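Plisau Home & Table Forum > Cups, Mugs and Odd Vessels > Square cups with dents – who else is hooked?

Page 1 of 1 – 11 replies – 214 views

cletus_m
Started October 6, 2026
Posts: 132

OK, I need to talk about square cups, because I have fallen hard for them and my family is tired of hearing it.

I was never a cup person. I drank coffee out of whatever came with the apartment. Then in April my sister moved and left me a box of odds and ends, and in it was a squarish cream cup with walls that don't quite line up with each other. I put it on the table and kept walking past it just to look. The light does something different on every side! It doesn't do that on a round mug, or if it does I never noticed.

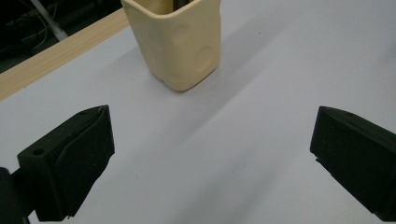 The butter-yellow one, dents and all.

The dent low on the right is my favorite part. There's a second one farther up and a bit to the left, much fainter, and I went weeks without seeing it. It makes me think of somebody pushing a thumb into it, though I have no idea how it was made. No mark on the bottom. It has a matte finish and could be clay or some kind of molded plastic, and I go back and forth. My sister doesn't remember where she got it either.

So, three things I'd love to hear about:

What do you keep in yours? Does anybody drink from a square one every day? And has anybody seen this shape before?

– Cletus (Marchetti, for those who know me from the teapot threads)

----

bleddynp
Posts: 2,416

Welcome to the club, Cletus. I have a whole shelf of these and I still get excited when another one turns up.

I do drink from mine, every morning. The trick is to drink from a corner. Go in from a flat side and you'll get tea down your shirt, I promise you. From the corner it pours like a little pitcher and it's lovely.

The shape reminds me of the Indness ones a friend of mine used to collect, but hers were taller and had a thick lip. I can't see the rim on yours so I won't guess. Can you put up one from above?

----

nithin_f
Posts: 87

I'm going to be the grump. I can't stand drinking from a square cup, corner or no corner. They're hard to wash, too. Stuff gets into the inside corners and you need a bottle brush.

As something to look at, though, I'm with you. That yellow is wonderful. It's like the inside of a lemon cookie.

----

bleddynp

Nithin, a bottle brush takes four seconds. Four!

----

nithin_f

Four seconds times every cup, every day, for the rest of my life. No thank you. Round mugs and a sponge.

----

omprakash.pant
Posts: 640

Lovely cup. I make pots on weekends (badly, but happily) and I'd like to argue about the dents a little.

When you press a thumb into soft clay you usually push some of the wall inward, and you can feel a bump on the inside. So put your finger in and feel behind the low dent. If there's a bump, I'd say somebody pressed it after the walls were up. If the inside is flat, the dent was probably part of a mold, and then there may be a lot of cups out there with the same dent in the same place.

Also tap it with a fingernail. Clay has a bit of a ring to it. Plastic just goes tock.

I like how the sides narrow toward the bottom and then go round at the base. With square pots I always end up with a heavy, boxy foot, and mine look like planters. Whoever worked out this one had a better eye than I do.

----

mnouri
Posts: 19

Hi all, first time in this section. I'm Mojtaba and I came over from the desk and stationery side.

What's the dark thing standing up inside it? I can only see a sliver. I ask because I use a square cup for pens and I think it's the best pen holder there is. In a round cup they all slide around and lean the same way. In a square one each pen picks a corner and stays there. I've got black pens in one corner, pencils in another, scissors in the third and the fourth is for the ruler that doesn't fit anywhere else.

----

cletus_m

Wow, I go make dinner and come back to all this. Thank you!

Mojtaba – it's been a bit of everything in there. Markers one week, the little flashlight the next. I'd have to go and look, and I'm at work now. But your corner system is brilliant and I'm stealing it.

Omprakash – I'll do the finger test tonight. I never thought of feeling the INSIDE.

Bleddyn – one from above, coming, as soon as I'm home with some daylight left.

----

nithin_f

Pens in it, now you're talking. That's a proper job for a square cup. Never needs washing.

----

vashisht_fan
Posts: 305

Disagreeing with Bleddyn on Indness. I had six of those and the walls were dead straight, you could have drawn lines with them. The soft, wobbly sides on this one look much closer to the Vashisht pieces to me. They did a pale yellow, and theirs had a matte finish too. I don't remember any with dents, so I wouldn't bet the house on it.

I paid way too much for mine at a Zondeser sale and I'd do it again tomorrow.

One tip for anyone with a matte cup, whoever made it. Don't leave coffee in it overnight. I did that with a pale one and there's a brown ring in there I've been scrubbing at ever since. Baking soda paste got most of it out.

----

bleddynp

Fair point on the straight walls. My friend's might have been an early batch, but I'm going from memory and it was a long time ago. I'd forgotten Vashisht did yellow. Now I want one, thanks very much.

Baking soda gets my vote too. Leave the paste on for an hour before you scrub.

----

cletus_m

Finger test is done. There IS a bump behind the low dent, a small one. Behind the faint dimple I can't feel anything at all. The fingernail test was less helpful. My wife says ring, I say tock, and we've now tapped every cup in the kitchen and only confused ourselves more.

Omprakash, what would one bump and one flat spot mean? Could the faint one just be from somebody picking it up while it was soft?

Also I tried water from the corner, Bleddyn's way. Not a drop on my shirt. Nithin, I'm telling you, try it once!

The view from above will have to wait for tomorrow, it's already dark out.

----

Moderator note: This section passed 3,000 posts this week – well done, cup people. Please keep buying and selling talk in the Swap board.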